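Drekbridge Makers Board > Home Builds > Grippers and end effectors
Thread: Hand-held gripper for cloth, and why I now hate cloth

werov_bench
Posting this in March because I said I'd have it done in January. Two-finger hand-held gripper, linkage drive, black printed fingers, blue pads on the inside faces. The plan is to log me doing a chore by hand with the tool, then get the arm on the bench to copy it. The chore is picking up a gray cloth off a pile of red cushions. I picked it as the easy one, before moving on to anything with a zipper.

So far 79 grabs with the current pads. Blocks, mugs and a tape measure all went fine. Cloth is another matter. It either comes up in a bunch or it brings the cushion cover along for company.

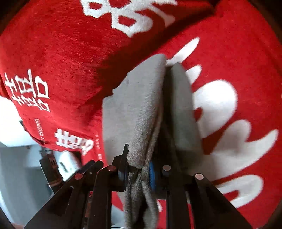 Gray cloth in the jaws, folded and standing up. The red behind it is cushion.

What I'd like to know is whether I should be changing the pads, the linkage or my hobby.

mudlark_3472
Pads. Always pads. That's a fat fold you've got there, so grip force isn't your trouble. You're taking too much cloth because the tips can't find one layer. Thinner tip, softer face, come in flatter.

And yes, the 3472 is my old locker number, before anyone asks again.

Truvard_Tom_no_relation
Disagree with mudlark, as is traditional. Soft pads on a fuzzy cover will grab the cover every time. I ran soft ones on my desk arm for a whole winter and mostly picked up the desk mat. Go harder and let the fold do the work.

Also, why red cushions with writing all over them? If you ever put vision on this, you'll be training it to read wedding decorations.

werov_bench
They're the cushions we own. The writing stays. If the arm only works on a plain white table I've built a very slow clothespin. 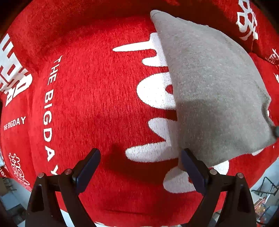

2 min read (post expanded)

Longer answer, as there were two opinions and I have a third. The bit I can't get steady is the approach. With the fingers coming up from below, I have to decide where the lower edge of the cloth is and get one tip under it without digging into the plush. By hand I can feel that. The arm can't feel anything, it just goes to where it was told, with great confidence.

I tried a 90 degree wrist turn before closing. Better on flat cloth, hopeless on a cushion, where nothing is flat for more than an inch. I also slowed the close to 300 milliseconds, which mostly gave the cloth time to leave.

fengshed
Have you tried two tools? One to hold the cloth down, one to lift. People fold laundry with two hands for a reason, and I say this as someone who folds laundry with none.

mudlark_3472
Two tools is twice the calibration. He hasn't finished calibrating one.

werov_bench
Rude, accurate. But fengshed has a point and I had a second tool sitting there, so I roped in some help for the afternoon.

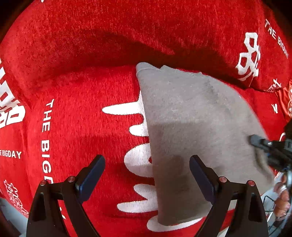 The trouble with two is timing. Whoever holds down has to let go at the right moment, and when it's two people you just say "now." I have no idea yet what "now" looks like in a log file. My first thought is a button on each handle that writes a mark, and then I line up the marks afterward.

Truvard_Tom_no_relation
Skip the button. Log both jaw widths on the same clock and the release shows up on its own. Buttons get forgotten. I have a folder of recordings where I forgot the button.

fengshed
Seconding one clock. Still against the hard pads, though.

mudlark_3472
Hard pads are wrong and I'll keep saying so until the thread is locked.

werov_bench
One clock it is. I'll print a set of thin tips and cut pads in both hardnesses, same cloth, same cushions, and post the numbers for each. If anyone has a spare M3 heat-set insert tip for a soldering iron, mine has gone into the sofa.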